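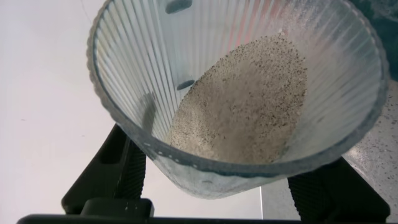

Liv Westerberg

Inspection Checklist with Comments: Dremow Method, Powder Transfer Stage
Benavides Building, Preparation Bench
Inspection date: Mon 11 January
Status: approved to continue, with actions

Scope

The inspection covers the bench, the gripper and the recording arrangements used for the Dremow method, in which the arm learns to judge how much powder it has moved from the wrist camera view alone. It doesn't cover the arm controller, which was inspected separately in October. Entries are marked Met, Partly met or Not met.

Gripper and arm

Finger pads seated and free of cracks: Met.

Finger pads free of residue: Partly met. Light specks, apparently powder, are present on the inner face of both fingers. The knurling holds fine material well and a dry cloth doesn't lift it. Pads are to be brushed between runs and the brushing entered in the run log.

Grip force set for thin-walled vessels: Met. The value in the settings file matches the one on the bench card.

Emergency stop within reach of the seated operator: Met. Tested from both chairs.

Cable clear of the wrist joint through full rotation: Met.

Vessels and material

Vessel matches the method description: Partly met. The method sheet says only "clear cup". The cup on the bench is clear but closely ribbed, and the ribs break up the outline of the powder behind them. Any result reported for this stage should state that a ribbed cup was used. The sheet is to be amended.

Vessel clean before filling: Not met. There is no step for this in the procedure. Fine dust clings to the ribbed wall and clouds it, and the volume estimate depends on a clear edge between powder and plastic. Either a cleaning step is added or the cloudiness is recorded as a condition of the trial.

Material identified on the container: Not met. The beige material with dark specks is entered in the log as "Pelluline mix", without a batch. The batch must be entered before the next session.

Dust masks available at the bench: Met.

Work surface

Surface level and stable: Met.

Spilled powder removed before each run: Partly met. Faint deposits remain on the counter to the right of the teal tub. They are slight, but the counter is itself speckled grey, and pale smears on it are easy to miss from the operator's chair. A damp wipe is to replace the dry brush.

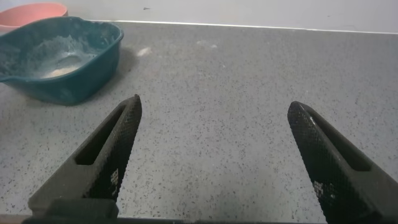
Eustaquio Aguirre: I accept the entries on residue and batch marking. I would ask for the cleaning step to be held back until the present series is finished. We have around 200 trials recorded with uncleaned vessels, and changing the condition part of the way through would leave us with two half-sized sets that can't be compared. The Kuvisen baseline was recorded without cleaning as well, so the comparison stands as long as we leave things alone.

Inspector's response: Agreed for the present series only. The condition is to be stated in the methods section and not left to the supplement. The damp wipe of the counter goes ahead now, as it has no bearing on the vessel.

Recording and data

Lens free of dust at start of session: Met.

Lighting unchanged between runs: Met. The blind is fixed in the closed position.

Balance reading stored with each trial: Partly met. Four trials have a camera record and no mass. They are to be left out of the error figure and listed by run number.

Failed grasps kept in the record: Met.

Actions

Amend method sheet to state vessel type: E. Aguirre, before the next session.
Enter material batch: E. Aguirre, before the next session.
Add pad brushing to run log: L. Westerberg, done.
Review cleaning step: both, at the close of the series.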